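Folding with hand-held grippers
Project report, Veltside robotics club
September 13, 2022

Our project was to record people folding clothes so that a robot arm could later learn the same movements. The club does not own an arm, so we worked with two hand-held grippers, one for each hand. Each has a pair of fingers that close when you squeeze the handle.

We began in April with tea towels. These were easy to fold but the recordings were all much alike, so after 11 trial sessions we moved on to clothes. Most of the work was done at home, on whatever flat surface was free. 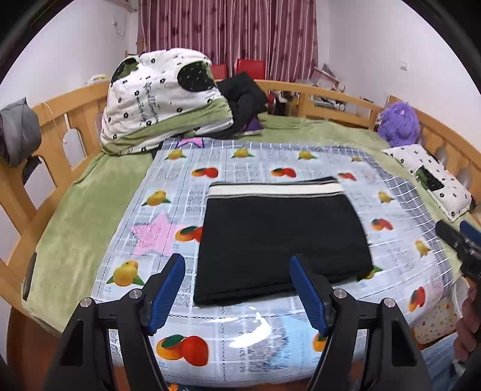

Grip was our main problem. The fingers slid over thin cloth and often picked up two layers when we wanted one. Shorts went better than shirts. A wide waistband like the one on the black pair gives the fingers a long straight edge to aim for, and we made it a rule to start from there. We also found that a blanket on its own moved along with the garment, so we put a plastic tablecloth over it. The shine on the plastic shows up as bright streaks and we have not solved that yet - a matt cover would be worth trying.

In total we kept 1,155 recordings. We threw out any where the garment was dropped or a hand was used in place of a gripper. Sorting them took 4 weeks, longer than we had planned.

Next term we want to repeat the shirts with softer fingertips and ask the Isholm club to try our instructions without help from us.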